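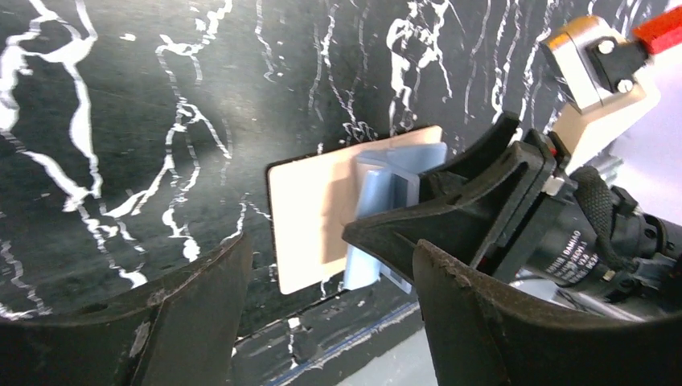 Let the Small Games Stay Small

I have played Gindale for 12 hours a week since it came out in June, and I still smile when the loading screen comes up. It's a game about running ferries between islands. You pick a route, you load the boat, you argue with the weather, and at the end of the evening you have made a little money or lost a little. My whole household is hooked. My sister calls me during dinner to complain about fog.

So you'd think I would be thrilled that the studio, Cenell, is being pushed from every side to grow. The game sold far better than anyone there had planned for, and now the forums are full of people who want a battle mode, a season pass, a mobile version, a TV deal. One investor newsletter I read called the current team size "a missed opportunity." That team is 17 people. I think 17 people is wonderful!

Look at what they did with it. When Folke Hedlund, the lead designer, decided the harbor bells were wrong, he had them redone, all 43 of them, and each island now has its own. You can play with the screen turned away and know where you are docking. In a company of two thousand, that idea goes into a spreadsheet and stays there. At Cenell he walked across the room and asked Tuulikki Kokkonen, who does the sound, and the new bells were in the next update.

I know the argument on the other side, and my friend Faizal Osman makes it better than I do. He says a hit is a rare thing, that players move on quickly, and that a studio which doesn't grow while the money is coming in may not be there in a few years. He's right that it happens. He points to Vutis, which had one lovely puzzle game, stayed tiny, and closed when the second one flopped. Fair enough. But I'd point to Van Dusen, which took the big check after its racing game, went from one office to 3, and spent four years on a shooter that its own fans didn't want. They closed too, with a lot more people out of work.

Money from a hit can buy things other than size. It can buy time, for a start – a full year to try odd ideas and throw most of them out. It can pay the people already there properly. Verna Szabo, who wrote all those grumpy passengers in Gindale, told a podcast she did the last stretch of the script at night after her day job. Pay her for her days! Imagine what those passengers would say if she'd had some sleep.

And please, leave the fighting out of it. There are plenty of places to go if you want to blow up a boat, and I enjoy several of them. I go to Gindale because I want to get a crate of lemons to the north pier before the tide turns.

The next free update adds a night mail route and a second lighthouse keeper. I've already picked out my boat.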